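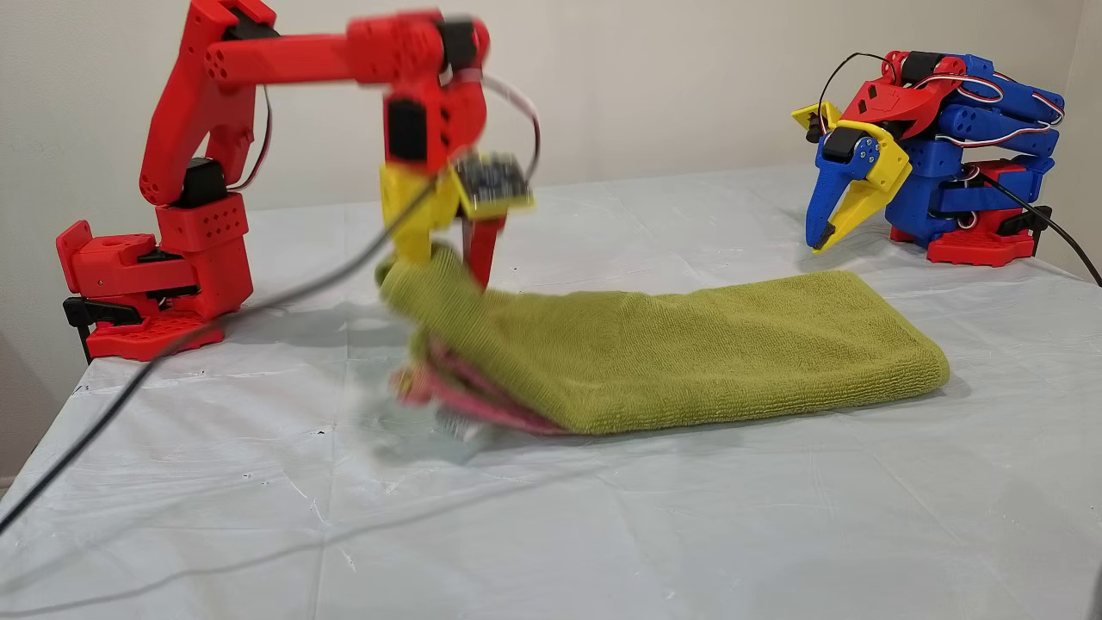

Another stopgap. Two weeks this time. The state legislature passed it close to midnight, everybody clapped, everybody went home, and the budget that was due back in May is still not a budget.

I'm tired of being told this is normal. It's the second one since summer and the reporting reads the same both times. "Lawmakers avert shutdown." Avert what? They set the fire, they stood next to it with a bucket, and now we're supposed to send flowers.

Look at what a two week extension does in a town like Lestham. The county road crew can't sign a salt contract for the winter, not on two weeks of money. The clinic on Dollance Street has a nurse's job it's been allowed to fill and can't fill, who quits a steady job for one funded til Thanksgiving? The school district is paying substitutes by the day. None of this shows up as a shutdown. Doors open, lights on. It just costs more and works worse.

The bill itself ran 400 pages. For an extension! I read what I could. Most of it is housekeeping, fine, but on the back end there's a renewal of the Pliteo contract for the benefits website, no new bids, no hearing that I could find. Maybe it's a good contract. I use the site and I have my doubts. Either way it should of been argued about in daylight, by people who had the thing in hand for longer than an afternoon.

And that's my real gripe with these. A deadline is a great place to hide stuff. Vote no and you closed the parks. Vote yes and you own whatever got stapled on. Members from both parties complain about it to the papers, and then both parties do it again.

I don't buy that the two sides are too far apart either. The gap in the last round was over school transportation and the Sqalli bridge repair. Real money, sure. Also the kind of thing a city council settles before supper.

So here's what I'd do. No budget, no per diem. No recess. Any extension gets one page, dates and dollar amounts, nothing else - you want the Pliteo deal, bring it as its own bill. Other people lose pay when the work isn't done, I don't see why this job is special.

My rep won her seat back by 2177 votes on Tuesday's count. Comfortable, not huge. I've called the office and left a message, and I'll call again tommorow. The number is on your property tax bill if you want to do the same.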